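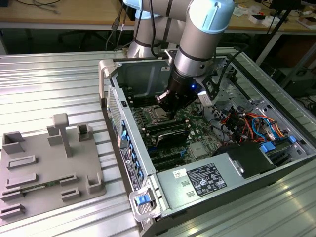

Margit Pap

9 min read

Part 3: Fitting the Cedell bed rack to your pickup

OK, so by now you've unpacked the boxes and checked everything against the parts sheet from Part 2. If you skipped that, go back and do it. I'll wait! The Cedell comes with two bags of bolts that look almost the same, and mixing them up is the most annoying mistake you can make with this kit. I made it on my first one and had to take the whole left side off again.

I've now put three of these racks on trucks - mine, my brother's and my neighbor's old work truck with the dented tailgate - and the steps below are the order I've settled on. It's a bit different from the leaflet in the box, which has you hang the crossbars before the side rails are snug. You can do it that way if you have a helper with long arms. I don't.

What you'll want nearby

- The short bolts (bag A) and the long bolts (bag B), in separate cups
- A ratchet with a 13 mm socket, plus a short extension
- A torque wrench
- Tape measure and masking tape
- A clean rag and some rubbing alcohol
- The eight clamps and the two foam strips
- A second person for step 7, and only for step 7

Before you start

Empty the bed. All of it, including the sand tubes left over from winter. Drop the tailgate and park on level ground, because you'll be measuring from the bed floor and a slope makes it hard to tell if the rack is crooked or the driveway is.

If you have a drop-in bed liner that wraps over the rails, it has to come out or be trimmed. The clamps need to bite on metal. A spray-in liner is fine, though you'll feel the clamps settle a little more as you tighten them.

CAUTION: If you have a folding tonneau cover, take it off completely. Don't just fold it up against the cab and work around it. I tried, and I put a long scratch across the front panel with the end of a rail.

Fitting the side rails

1. Wipe down the top of both bed rails with rubbing alcohol and let them dry. Wax is the enemy here, so if you've just had the truck detailed, wipe twice.

2. Peel the backing off one foam strip and lay it along the driver's side bed rail, starting at the cab end. Go slowly and don't stretch it. Stretched foam shrinks back later and leaves a gap at the tailgate. Trim the extra with scissors, then do the passenger side.

3. Set the driver's side rail on the foam with the slots facing in. There's a small arrow stamped on the underside and it points toward the cab. (On my rack the arrow was under a blob of powder coat and I found it with my thumbnail.)

4. Hang four clamps under the bed rail and start a short bolt in each one. Finger tight only! You want to be able to slide the whole rail back and forth with one hand.

5. Measure from the front wall of the bed to the front end of the rail. You want 60 mm. Put a bit of masking tape on the bed rail to mark it, then go do the same thing on the other side.

6. Now measure corner to corner, both ways, front left to back right and then the other diagonal. The two numbers should match. If they don't, nudge one rail forward or back until they do, and re-tape. Don't fuss over a hair's width, but get it close. Everything after this is easier when the rails are square.

NOTE: Some beds are narrower at the tailgate than at the cab. Mine is. The diagonals will still match if the rails are even with each other, so trust the diagonals over your eye.

Fitting the crossbars

7. Get your helper. Lift the front crossbar over the bed and lower both ends into the rail brackets at the same time. It isn't heavy, but it's wide, and if one end goes in first the other end likes to swing toward the back window.

8. Start two long bolts at each end. Finger tight again. Send your helper off for a drink, since the middle and rear bars can be slid forward from the tailgate and you can do those alone.

9. Slide in the rear bar and then the middle bar. Wait, read that again before you pick one up - the middle bar is the one with the accessory channel on top, and it has to clear the rear brackets before you drop it. If you're also fitting the Marinho bike trays from Part 5, leave the middle bar loose and stop there until you've read that part.

10. Check that all three bars are sitting flat in their brackets. Press down on each end. If one rocks, there's usually a bolt head sitting crooked underneath.

Tightening everything

11. Snug the eight clamp bolts first, working in a zigzag from the cab to the tailgate, a half turn each. Go around again. You'll see the foam flatten out evenly on both sides.

12. Re-check your tape marks. If a rail has crept, loosen that side and bring it back now.

13. Tighten the clamp bolts and then the crossbar bolts with the torque wrench, using the numbers on the card that came with your kit. I'm not printing them, as Cedell changed the clamps partway through the run and the card in your box is the one that matches your clamps.

CAUTION: Please don't use an impact driver for this. The clamp threads are soft and once they strip you're ordering a new clamp.

14. Push the rubber caps into the rail ends. A drop of dish soap helps.

First drive

Take it around the neighborhood with nothing on the rack, windows down. A low hum at highway speed is normal. A rattle isn't, and nine times out of ten it's an end cap that hasn't gone all the way in. A whistle usually comes from the accessory channel on the middle bar, so run the rubber insert through it, even if you plan to pull it out again next month.

Then check the bolts again after your first real trip. I put it on my phone for the week after I install one. On my truck, two clamps on the passenger side took another quarter turn, and they haven't moved since, and that was last July.

NOTE: The load limit on the card covers the whole rack, bars and trays included. It's a limit for paved roads, too. If you drive a lot of washboard, read the off-road section in the Cedell booklet before you load a tent on top.

Taking it off

Same thing backward, more or less. Loosen the crossbars first, lift them out, then do the clamps. Leave the foam strips on if you plan to refit the rack. I keep the clamps and bolts together in a coffee can with the card, and I hang the bars on the garage wall with a pair of Kostemwood brackets. Any padded hook would do.

Next up is Part 4, where we do the tie-down points and the light wiring.

271 shares
60 comments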